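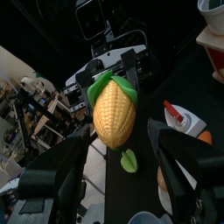
4.2 Handing over produce

Figure 3. Wrist view during the produce task. A toy corn cob with a green husk is between two grippers; a loose plastic leaf lies on the black tabletop.

The produce task was the one we expected to be easy. In the Gumix list of kitchen chores it sits near the bottom for difficulty, below wiping a counter and well below folding a towel. One arm picks up a toy vegetable, the second arm takes it, and the vegetable goes into a bowl. A small child does this without being asked.

We ran the task 200 times with the Stetitz policy, using the weights as released and the settings its authors recommend. We gave each attempt 40 seconds. A handover counted only if the second arm ended up with the item and the first arm let go of it. Nudging the item into the bowl with the side of a finger did not count, although an earlier report from the Bradex test kitchen seems to have allowed it.

The corn deserves separate treatment. The kernels are molded in rows of rounded bumps, and the lower end narrows to a blunt point, so a pair of flat fingers has little to hold there. The husk end is wider but its two leaves curl down over the sides. A cook would take hold wherever was convenient and adjust. The policy does not adjust in any sense we could measure. When the grip was poor it went on to the next motion anyway, and the second arm closed at the place where the cob should have been.

Figure 3 also shows why we are reluctant to score from single images. Both fingers of the far gripper are beside the husk, and a reader could fairly take the cob to be held. The same view would fit an arm that was only about to close. We had two raters label still images of this sort, and they disagreed often enough that we dropped the method and scored from full recordings, with finger position logged alongside.

Clutter was the next problem. Published results for this kind of chore are usually gathered with one item on a bare surface. Our tables had other things on them, as kitchen tables do. In the view in Figure 3, a white object with a red tab and a round orange object are partly hidden behind the near right finger, and only the rim of the bowl can be seen. The policy has to choose a path with much of what matters out of sight. Adding a second camera helped less than we had hoped, and we do not have a good account of why.

Supporters of the method will point to the size of the training set. The Sala collection that we used for fine-tuning has 1,088 demonstrations, 9 of which we removed for missing joint data. It is a fair amount of work by the people who recorded it. Whether it is evidence of progress toward a useful kitchen machine is a different matter. Every demonstration uses toy food. Plastic corn does not bruise, drip, or come with silk stuck to it, and it is the same size each time.

We therefore read the produce results narrowly. They tell us something about passing a light, rigid object between two arms at a fixed table. They say very little about cooking or clearing up, and we would ask that they not be quoted in support of either. Section 4.3 repeats the test with the bowl moved between attempts.

Last updated: November
Shares 9 | Comments 40
Search this paper...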